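Assembly and finishing assistant, shape sets and sorting boards
Movwood workshop, part-time, starting July 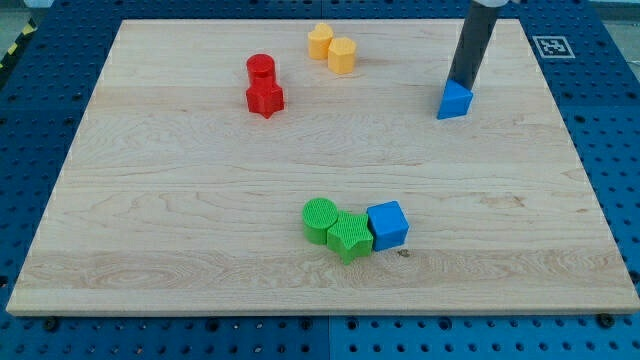 Photo: Carla Awwad / Movwood

Movwood makes sorting boards and block sets for nurseries, playgroups and primary schools. We are looking for one part-time assistant to join the finishing room, where the boards are oiled and the sets are checked and packed.

The blocks come in plain shapes, among them stars, hearts, hexagons, triangles and cylinders, in red, yellow, green and blue. The boards are maple. A normal month is 603 sets, going up to almost 998 before the autumn term.

What you will do

Sand and oil maple boards and put aside any with open joints.
Check blocks for rough edges and uneven colour.
Sort blocks by shape and colour and make up full sets against the packing list.
Lay out sets on the bench for the catalogue and put them away afterwards.
Label cartons and get them to the loading door by 3.30 pm.
Sweep up and wipe down the benches at the end of the shift.

What we need from you

You should be able to tell the four colours apart reliably under workshop lighting. You will be on your feet for most of the shift and will lift cartons on to a trolley. Experience of woodwork or packing is useful but we will train you. Rodica Bratu runs the finishing room and will work alongside you for the first three weeks.

Hours and pay

Mornings, 8 am to 12.30 pm, with some afternoons when the school orders go out. Pay is 698 a month before tax, plus a payment of 500 after six months. Overalls and gloves are supplied. Safety shoes are your own, but we refund the cost if you bring the receipt.

How to apply

Send a short letter and the name of one referee to Bilal Masri at the workshop office. No CV is needed. Please say which mornings you cannot do. Interviews take up to half an hour and include a short sorting and packing task at the bench.

Questions about the work itself can go to Rodica. For parking and the bus from Qaisi, ask Lurdes Amaral at the front desk.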